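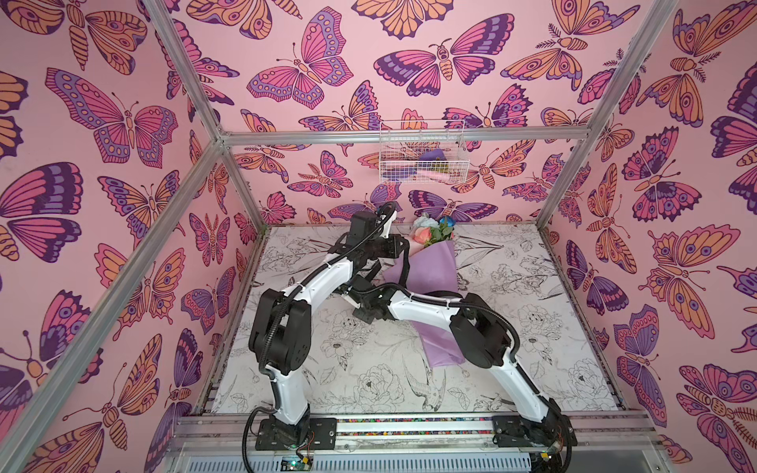 Repetir una tarea doméstica cientos de veces, con pequeñas variaciones cada vez, es todavía la forma más segura de que una máquina aprenda a hacerla, sostiene Bevan Whitcombe. Con ese criterio, Brimach y el taller de robótica Cuautle ponen en marcha Casard, un programa de recogida de ejemplos para sistemas de aprendizaje que manejan objetos blandos y delicados con dos brazos.

La primera fase está dedicada a los ramos de flores. El objetivo es reunir 2000 demostraciones completas antes de que termine la campaña, que empezó en octubre en las instalaciones de Cuautle. En cada demostración, una persona dirige los dos brazos a distancia y realiza una tarea corta de principio a fin: acercar un ramo, girarlo, sujetar el papel por la parte estrecha o pasarlo de un brazo al otro. El sistema guarda las posiciones de las articulaciones, la apertura de las pinzas y las imágenes de una cámara fija.

Cada demostración dura 30 segundos como máximo. Las que superan ese tiempo se guardan aparte y no entran en el conjunto principal, aunque el equipo las conserva para estudiar las correcciones que hace el operador cuando algo no sale a la primera.

La elección de los ramos responde a una carencia que Brimach había detectado en su propio trabajo. La mayor parte de los ejemplos con los que contaba la empresa eran de piezas rígidas: cajas, tapas, herramientas. Un ramo envuelto en papel se deforma al cogerlo, no pesa lo mismo en un extremo que en otro y admite muy pocos errores de fuerza. También obliga a coordinar los dos brazos en poco espacio, a menudo con uno cruzado por delante del otro.

Las sesiones se hacen en recintos con perfiles de aluminio, con los brazos montados sobre un raíl en la parte delantera. Las paredes y el suelo llevan estampados muy cargados, entre ellos mariposas y polillas de colores sobre fondo rosa y dibujos de flores y pájaros en tinta negra sobre blanco. Un modelo entrenado siempre con fondos lisos tiende a fallar cuando cambia de habitación, y un suelo con flores dibujadas le exige además distinguir el dibujo del objeto que debe coger.

El programa contempla 13 combinaciones de fondo y suelo. Para cada una se cambian también el color del papel, el tipo de flor y la posición inicial del ramo. Los operadores trabajan por turnos y siguen una hoja de tareas en la que se indica el punto de partida y el resultado esperado, pero no la trayectoria. Dos personas pueden resolver la misma tarea de manera distinta y las dos grabaciones son válidas.

«Preferimos que cada operador mueva los brazos a su manera. Si todos hicieran el mismo gesto, el modelo solo aprendería ese gesto», explica Whitcombe. «Lo que sí pedimos es que no se corrija nada después. Si una pinza se abre tarde, queda grabado que se abrió tarde».

La revisión se hace en dos pasos. El primero es automático y descarta las grabaciones con datos incompletos o con las señales de los brazos desfasadas respecto a la imagen. En el segundo, una persona ve la demostración entera y le asigna una etiqueta: terminada, terminada con correcciones o no terminada. Las tres categorías formarán parte de la entrega final – las no terminadas también – con la etiqueta correspondiente.

Un lote de 300 demostraciones se reservará para la evaluación y no se utilizará en el entrenamiento. Ese lote incluirá combinaciones de papel y fondo que no aparezcan en el resto del conjunto.

Los primeros modelos se probarán en Vonbridge, donde Brimach dispone de un banco de ensayos con el mismo tipo de brazos y una iluminación diferente. Las pruebas consistirán en las mismas tareas cortas, sin operador. Los resultados se publicarán junto con la descripción del método de recogida y los criterios de etiquetado.

La segunda fase de Casard ampliará el trabajo a plantas en maceta, bolsas de tela y prendas dobladas. Cuautle prepara ya las hojas de tareas y mantendrá el mismo sistema de turnos y de revisión.

Los centros de investigación interesados en acceder al conjunto de datos o en proponer tareas para la segunda fase pueden dirigirse al departamento de comunicación de Brimach.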